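**PROSTENCOMBE, Mar 31, 2018** – Gravent, the clothing care and resale company, will open a public folding room at its Telness Street shop next month. The room will offer free sessions on sorting, folding and storing everyday clothes, starting with trousers and shorts.

The sessions grew out of a trial that began in December, when the shop set aside one table for customers who wanted to fold their donations before handing them in. Gravent received 92 written comments during the trial. Most asked for help with legwear, which many customers said they found harder to fold than shirts or towels.

Each session lasts 45 minutes and takes up to 15 people. Clothes are worked on one piece at a time on a wooden table. Folded items go to one side and waiting items to the other, so the middle stays free for the garment being folded.
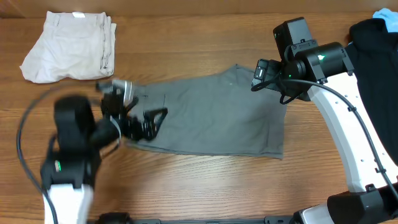 *A gray garment laid flat in the center of the table, with folded beige trousers at upper left and a black garment at right.*

The method taught is the Hsiao fold, which the shop has used in its own stockroom for seven years. The garment is laid flat and smoothed from the waist down. One leg is brought over the other, the seat is tucked in to make a straight edge, and the length is then folded toward the waistband. A finished pair of trousers should make a rectangle that can be stacked or stood in a drawer.

Gravent does not ask for perfect results. Cotton trousers often keep a bulge on one side or a loose corner at the bottom, and a bundle like that still stores well.

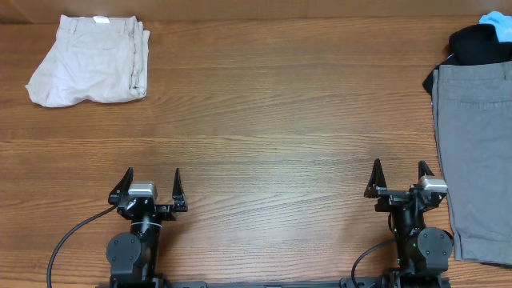 Shorts are taught separately. They can be stacked flat with other clothes until there is room to fold them, and they need fewer folds than full-length trousers. Participants may bring up to 10 items of their own. Clothes should be clean and dry, with pockets emptied. Coats, knitwear and bedding are not covered in the first round of sessions, but a bedding session is planned for later in the year.

The shop handles roughly 800 items of clothing a week. Pieces that arrive folded can be checked and shelved sooner, and Gravent expects the new room to shorten the wait at the donation counter. Customers who prefer to drop off unfolded clothes may continue to do so.

Places can be booked at the Telness Street counter during shop hours. Booking opens one week before the first session. Children may attend with an adult and do not need a separate place.

**About Gravent**

Gravent repairs, cleans and resells everyday clothing from its shop in Prostencombe.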